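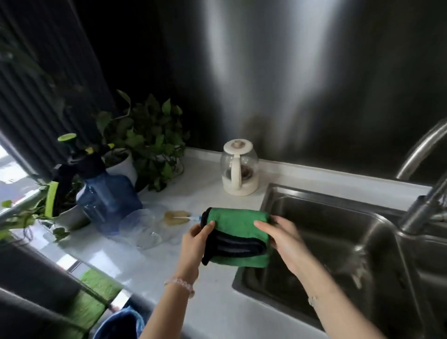

According to Lorena Henríquez, the waiting period was never the problem in Hakenville; the problem was that the county clerk and the state police kept separate lists and neither office checked the other's. Her remark, made in reply to our draft summary, changed the order of this report. Record matching was originally section 4. It is now treated first.

1. Scope

The project examined how a firearm purchase permit is denied, and how a denial is appealed, under the model ordinance used in our course. Two jurisdictions were compared, Hakenville and Umelthorpe. Both require an application, a background check and a decision within 21 days. Existing permit holders and dealer licensing were left out.

2. Record matching

In Hakenville the clerk searches by name and date of birth. A protective order entered under a former name is missed unless the applicant lists that name. Umelthorpe searches by fingerprint card and then by name, and a partial match is sent to a reviewer before any decision is issued. The reviewer may hold a file past day 21 only with a written notice to the applicant.

We read 300 redacted decisions, all supplied by the Umelthorpe clerk. Hakenville declined our request, so its procedure is described from its manual and from interviews. No comparison of denial rates is attempted.
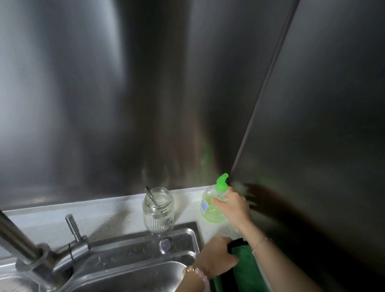

3. Appeals

A denied applicant in either place may ask for a hearing. The Umelthorpe notice states which record led to the denial. The Hakenville notice cites only the section of the ordinance, and the applicant must file a second form to learn the record. Jadwiga Urbańczyk drafted a combined notice for our group — it fits on one page and is attached as Appendix B.

The burden of proof differs as well. Umelthorpe places it on the issuing office. The Hakenville manual does not say, and both staff members we spoke with gave different answers.

4. Limits

The redaction removed the applicant's age and prior addresses, so errors caused by mistaken identity could not be separated from other reversals. Sze-wing Shih coded all of the decisions alone. A second coder should repeat the work before the August revision.

Appendix A: Coding sheet
Appendix B: Combined denial notice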